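Meet the Pramonetti Tidy Arm: A Robot That Picks Up Laundry

Do you ever leave your clothes in a heap? Maybe a T-shirt ends up on the sofa, and a sock goes under the table, and somehow a pajama top gets all the way to the kitchen. Don't worry, it happens in almost every home, including the one where this is being written!

A company called Pramonetti makes a kit for families who would like some help with those heaps. The kit is called the Tidy Arm. It comes in 87 pieces, and you put it together with a grown-up, which takes most of a rainy afternoon (longer if you stop for snacks, and you should stop for snacks). When it is finished, you have a robot arm with two long fingers at the end and a little camera close to its wrist.

Why is a shirt so hard to pick up?

Picking up a shirt feels easy to you. You see it, you grab it, and off it goes to the hamper. But think about a toy block for a moment. A block has the same shape today that it had yesterday, and it will have the same shape tomorrow. If a robot learns how to hold a block, it can hold that block the same way again and again.

Cloth is a different kind of thing altogether. Drop a shirt ten times and you will get ten different lumps! Sometimes the sleeves are hiding, and sometimes the picture on the front is folded up so only a tiny bit peeks out. The robot has to find the shirt in all those shapes, and that is a lot to ask of a machine that has never worn one.

How does the robot see?

The camera rides along with the fingers, so wherever the fingers go, the camera goes too. It's a bit like having an eye on the back of your hand. The robot uses what the camera sees to work out where the cloth is and where the sofa is. A bright color helps quite a lot. Yellow cloth on a gray seat is much easier to spot than gray cloth on a gray seat, and you can test that yourself with your own socks.

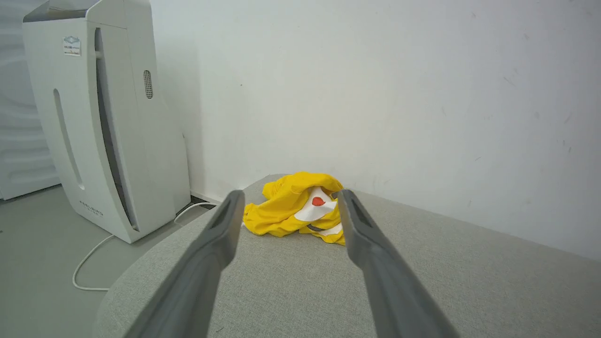

Ccori wrote to us to ask whether the fingers could tear a favorite shirt, and said that a thin old one with a dinosaur on it was the shirt in question. What a good thing to ask! The fingers are meant to squeeze gently, and there is a dial with 5 settings for how hard they press. For thin old shirts, dinosaurs and all, start on the lowest one.

What happens when it grabs?

First the fingers open wide. Then the arm moves until the cloth is between the two tips, and the fingers close, pinching up a fold. A fold is nicer to grab than a flat part, and you can feel this for yourself. Lay a dish towel very flat on a table and try to lift it with just your thumb and one finger. Now scrunch it up and try again. Much better, isn't it?

Sometimes the robot misses. The cloth slips out, or the fingers close on nothing but air. Then it opens up, looks again and has another go. In our own tests it took about 10 minutes to clear a small pile, so if you are in a hurry to find your soccer shirt, you will still be the fastest one in the house.

Things to remember

Keep your hands and hair away from the arm while it is moving, and keep pets back too. The big round button on the base stops everything right away. Always have a grown-up with you when it is switched on, and please pick up small hard things like marbles before you start, as the Tidy Arm is made for cloth and gets in a muddle with anything else.

The kit doesn't fold clothes, and it doesn't wash them either. You will still need to carry the hamper to the washing machine, and you will still need to match up the socks.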